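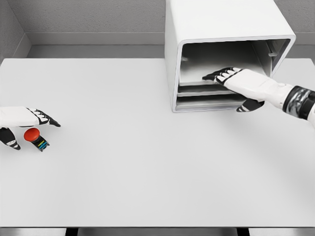

Fig. 1. White tabletop in front of a light gray back wall (computer render).

Kenduden Clinic Reminder Project - Student Report
Team: Aishwarya Gowda, Ilango Nair, Sowmya Bangera
Advisor: Mohandas Kurup
Submitted Wednesday, June 29, 2022

Why we did it. Pregnant women at the Kenduden clinic were missing their second prenatal checkup. Staff knew, but had no numbers. We wanted to find out why they miss it and if a phone call helps.

What we did. Went through the visit book for April first. 209 women booked, 96 didn't come for the second visit. Then phone calls to the ones who missed. Sowmya did most of the calling, Ilango typed up the answers. Questions were short - was it the bus, work, no one to watch the kids, or did they just feel fine.

Results. Most common answer was feeling fine. Second was the bus from Suvarna, only one in the morning and it comes late. A few said they were scared of the blood test. One woman had been told by her mother in law that one visit is plenty. 11 numbers were wrong or switched off, left those out of the answers.

After the calls some women booked again. We can't say it was becuase of us, there was no group to compare with. Should of planned that at the start.

Problems. The visit book has two different handwritings and two ways to write the date. Lost two days on that. Budget was 3,000 rupees, nearly all of it phone credit.

Next. A reminder call two days before the visit. Ask the clinic about afternoon hours for the Suvarna side. Call sheet is with Mr. Kurup if next years group wants it.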